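6. Grabación de episodios de demostración

Este apartado explica cómo reunir los ejemplos con los que después se entrena la política de clasificación en el puesto Durnau de dos brazos. Conviene leerlo antes de grabar nada. El folleto de Juketti da a entender que basta con acumular episodios; nuestra experiencia con el puesto no lo confirma. Un conjunto grande y descuidado enseña descuidos.

Antes de empezar

1. Encienda los dos brazos y espere a que el programa Inis los muestre como disponibles. El aviso verde de Inis indica que hay comunicación, nada más. No garantiza que la calibración siga siendo válida.

2. Lleve cada brazo a su posición de reposo y compárela con la referencia guardada. Si la pinza queda desviada, repita la calibración completa. La «corrección rápida» del menú existe, pero no la recomendamos.

3. Revise el recorrido de los cables con los brazos extendidos y recogidos.

PRECAUCIÓN: un cable que roza la bandeja puede moverla en mitad de un episodio. El sistema no lo detecta y el episodio se guarda como bueno.

Grabación

4. Reparta los objetos de papelería por la mesa. Cambie posiciones y ángulos en cada episodio — de verdad, no unos centímetros. Los operadores creen variar mucho más de lo que varían.

5. Inicie la grabación y guarde los objetos uno a uno en los compartimentos de la bandeja. Trabaje a velocidad constante. Si un objeto se escapa, recójalo y siga; esas recuperaciones suelen ser lo más útil del conjunto.

Nota: la opción «calidad automática» puntúa la suavidad del movimiento. No sabe si el rotulador acabó en su sitio. En el lote Cabrera, de 1.137 episodios, dio por válidos 22 con la bandeja fuera de lugar.

6. Incluya episodios en los que las pinzas trabajen cerca una de otra y haya objetos parcialmente tapados por un brazo. Son incómodos de teleoperar y por eso faltan en casi todos los conjuntos.
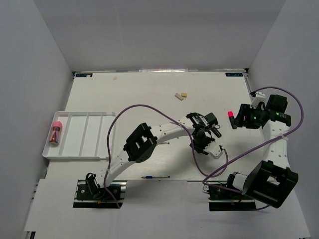 7. Detenga la grabación con los brazos quietos y marque el resultado a mano: completo, parcial o fallido. No borre los fallidos.

8. Cada 2 horas, reproduzca 6 episodios elegidos al azar y mírelos enteros. Si uno no se corresponde con su etiqueta, revise toda la tanda antes de exportarla.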